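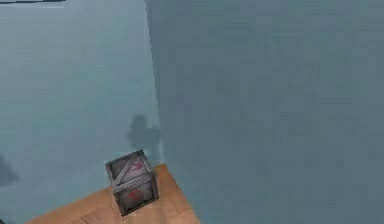

3. Fitting the Nilesine door chime

The chime runs on 2 AA cells. Charge does not matter for the first test.

1. Slide the back cover down and fit the cells.
2. Hold the button for 3 seconds until it beeps.
3. Choose a volume from 1 to 11.

Note: Volume 11 is meant for workshops.

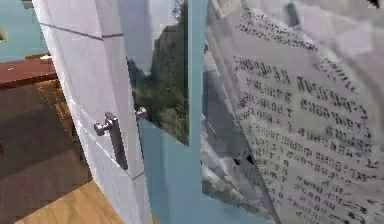

The sensor comes in two parts, and they must line up when the door is shut. Fix the larger part to the frame first. On a door with a lever handle on a tall metal backplate, keep the smaller part well clear of the plate. Metal weakens the signal.

4. Peel the tape and press for a full minute.

Caution: Do not screw through the sensor case.

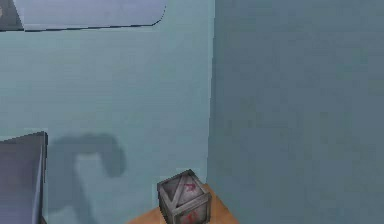
Fig. 3-2. Crate with red markings, in a corner.

5. Open and close the door twice. The chime should sound each time.

Spare tape is part 345.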